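# 首饰和发饰的清洗与收纳

适用于家里常见的几类小件:串珠手链、合金发饰、银饰、镀金项链、仿珍珠。真正贵重的东西(带证书的宝石、老玉、翡翠)请送到店里处理,本页不涉及。

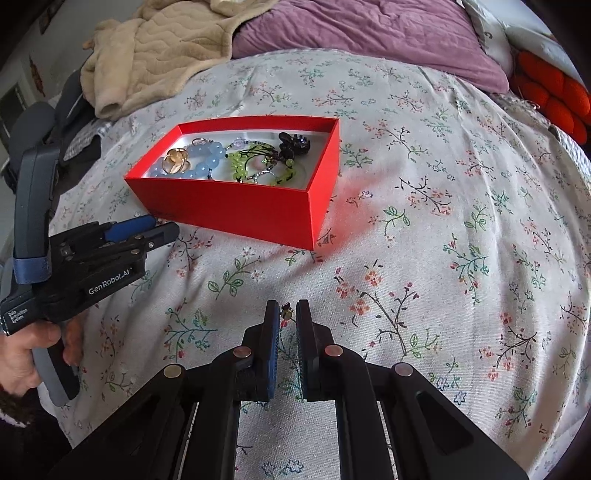 清洗之前先做一件事,就是把所有东西倒腾出来,按材质分开。很多人的首饰是混放的,手链、发夹、耳钉全在一个盒子里,硬的压着软的,金属蹭着珠子,时间长了珠子发乌,镀层也磨花。分拣时最好在床上或沙发上铺一块旧床单,小东西掉下去不会弹走,也不会摔坏。不要铺毛巾,毛圈会勾住爪镶和链扣。浅色碎花床单也能用,只是透明的小珠子落在花纹上不太好找,拣完以后把床单四角提起来抖一抖再收。像红盒子里这样,浅蓝色的珠子手链上压着一件金色的饰品,就应该先把金色的拿开,两件分别处理。金属边缘如果有毛刺,会把珠子表面划出细纹,这种细纹洗不掉。

## 需要准备的东西

- 两只小碗,塑料或陶瓷都行
- 软毛牙刷一把,儿童牙刷最合适
- 中性洗洁精
- 擦银布一块
- 眼镜布或不掉毛的棉布两块
- 棉签、牙签
- 吹风机(要有冷风档)
- 小号自封袋若干
- 纸胶带和笔

擦银布我用的是 Remton 的,一块能用很久,变黑了也还有效,不要拿去水洗,洗过就没用了。其他牌子差别不大,买的时候看清楚是干擦的还是要配药水的,家用买干擦的。

## 第一步:分拣

分成下面几堆:

1. 纯银、925 银
2. 镀金、镀银、合金
3. 玻璃珠、树脂珠、亚克力珠
4. 珍珠、仿珍珠、贝壳
5. 布艺、丝带、绒面发饰
6. 坏的、缺件的、落单的

分不清是纯银还是镀银的,看扣头附近有没有印记。没有印记就按镀层处理,镀层的洗法更温和,用在纯银上也不会出问题,反过来就不行。

玻璃珠和树脂珠可以靠手感分,玻璃的凉一些、沉一些。两种珠子的洗法一样,区别在于树脂怕热,吹的时候只能用冷风。

第六堆先不要扔。缺了一颗珠子的手链,珠子可以留着补别的;落单的耳钉,耳堵通常还能用。

## 第二步:清洗

### 银饰

发黄的用擦银布干擦,顺着一个方向,不要来回搓。链条可以夹在布里慢慢拉过去,拉几遍就亮了。

缝隙里发黑擦不到的,用温水加一滴洗洁精,拿牙刷轻轻刷,刷完清水冲净,马上擦干。做旧的银饰,凹处的黑色是故意留下的,不要去刷它。

网上常见的办法是锅里垫锡纸,加小苏打和热水。这个办法对素面银链有效,但不适合镶了石头的,也不适合做旧的。胶粘的镶嵌泡过热水容易掉。

牙膏不要用,里面有摩擦剂,擦完是亮了,对着光看全是细划痕。

### 镀金和合金

不泡水。用棉布沾一点清水,拧到几乎不湿,轻轻擦一遍,再用干布擦一遍。有粉底或者防晒霜的油渍,布上加一点点洗洁精,擦完再用清水布过一遍。

合金发饰的弹簧部分最容易生锈。用棉签把弹簧里的灰和头发带出来,缠得紧的头发用牙签挑断再抽,不要硬拉。如果已经有锈点,用干棉签擦掉浮锈就停,继续磨会露出底材,锈得更快。

发饰上有花瓣、叶片一类小片的,擦的时候用手指从背面托住,只擦正面。这些片大多是点胶或者细金属丝固定的,侧着受力容易松。

### 串珠手链

弹力绳串的手链不能久泡,绳子吸水后会变松。正确的做法是碗里放温水和一滴洗洁精,手链放进去晃 16 秒左右就够了,拿出来用软刷在珠子之间过一遍,清水冲掉泡沫,平放在棉布上,上面再盖一层布,用手掌压一压吸水。

不要挂着晾。湿的弹力绳挂起来,珠子的重量会一直往下坠,晾干以后整条手链大一圈。

晾的时间要足,表面看着干了,珠孔里还有水。我一般晚上洗,平放到第二天中午再收。赶时间可以用冷风吹,离远一点。

如果发现绳子发毛、颜色变浅,或者拉开以后回得慢,就该换绳了。换绳时先在桌上拿纸胶带把珠子按顺序粘住一排,再剪旧绳,这样不会乱。新绳穿好之前先用手拉几下,做预拉伸,不然戴几天就松。结打好以后滴一点胶,等胶干透再把结藏进孔径大的珠子里。

### 珍珠和仿珍珠

只用湿布擦,擦完马上用干布再擦一次。不用任何洗剂,不用超声波清洗机。真珍珠怕酸也怕碱,仿珍珠的表层是涂上去的,泡久了会起皮,起了皮没有办法修。

### 布艺和绒面

丝带可以手洗,洗完抻平晾干,不要拧。绒面的用胶带粘灰,粘完拿干牙刷顺毛。里面有铁丝或者金属夹的不要下水,会从里面往外渗锈,染到布上就洗不掉了。

## 第三步:检查

东西干透以后逐件看一遍,重点看这几处:

- 扣头能不能扣紧,轻拉会不会开
- 开口圈有没有张开,张开的用两把尖嘴钳前后错着拧回去,不要左右掰
- 爪镶的爪有没有翘,可以在丝袜上轻轻蹭一下,勾丝就是翘了
- 胶粘的部分有没有松动

松掉的水钻用 B 类胶水补,注意不要用 502,502 干了会发白,旁边的镀层也会糊掉。胶点在底座上,不要点在钻上,量要少,溢出来的趁没干用牙签刮掉。

## 第四步:收纳

原则是硬的和软的分开,链子和链子分开,银的单独密封。

**银饰**一件一个自封袋,挤掉空气再封口。袋子里可以剪一小块擦银布放进去,比单独放干燥剂管用。

**项链**最容易打结。扣好扣头,从吸管里穿一半过去再扣,或者直接挂起来。挂的话每个钩子只挂一条。已经打结的放在平面上,滴一滴婴儿油,用两根缝衣针从结的中间往外挑,不要扯两头。

**串珠手链**平放,不要叠压,也不要放在窗台上。树脂珠晒久了发黄,玻璃珠没事,但弹力绳会老化。

**发饰**夹子类的可以夹在一条宽丝带上,竖着挂在柜门内侧。大件放盒子,一件一格。

盒子不用专门买。我用过 Skindska 的分格盒,格子偏浅,放戒指耳钉合适,放立体的发饰盖不上。后来换成月饼盒加自己裁的卡纸隔断,也一样用。没有盖子的盒子放在抽屉里没关系,放在桌面上会落灰,洗完不久又得擦。

隔断的做法很简单。量好盒子内壁的长和宽,卡纸裁成比盒子深度矮一点的长条,在交叉的位置各剪一半深的口子,十字插起来就行。盒底垫一层绒布或者不织布,防止滑动。盒子内壁要是掉色,先垫一层白纸,浅色珠子和珍珠很容易染上。

标签写在纸胶带上,贴在盒子侧面。只写类别,不用写得太细,写细了过一阵东西换了位置,标签就不准了。

## 多久洗一次

夏天出汗多,常戴的手链每周用湿布擦一次,每个月按上面的方法洗一次。不常戴的,每 6 个月拿出来看一遍就可以,我一般在六月和年底各看一次。六月这次主要防潮,梅雨季之前把干燥剂全部换掉。

银饰如果天天戴,反而不容易发黑,摘下来放着的才要密封。泡温泉、游泳之前都要摘。香水和发胶先喷,等干了再戴首饰。

## 常见问题

**手链洗完有一股味道怎么办**

是珠孔里没干透。重新用清水冲一下,冷风吹,然后平放在通风的地方,多放一天。

**镀金掉色了还能恢复吗**

自己恢复不了。可以送去重新电镀,便宜的合金件不值得。已经露底的地方涂一层透明指甲油,能隔开皮肤,过一段时间会磨掉,磨掉了再涂。

**戴合金耳饰耳朵发痒**

停戴。多半是对镍过敏,换成钛钢或者银的耳针。很多耳饰只要换掉耳针,主体还能继续用,耳针在串珠材料店能买到。

**超声波清洗机值不值得买**

如果家里主要是素银和素金,可以买。如果大部分是串珠、胶粘镶嵌和珍珠,买了也用不上几次。

**换绳用多粗的弹力绳**

看珠孔。一般 0.8 毫米够用,珠子又大又沉的用 1 毫米。孔小的用 0.6 毫米穿双股。穿之前用针试一下孔边有没有毛茬,有的话先用细砂条磨掉,不然再好的绳子也会被割断。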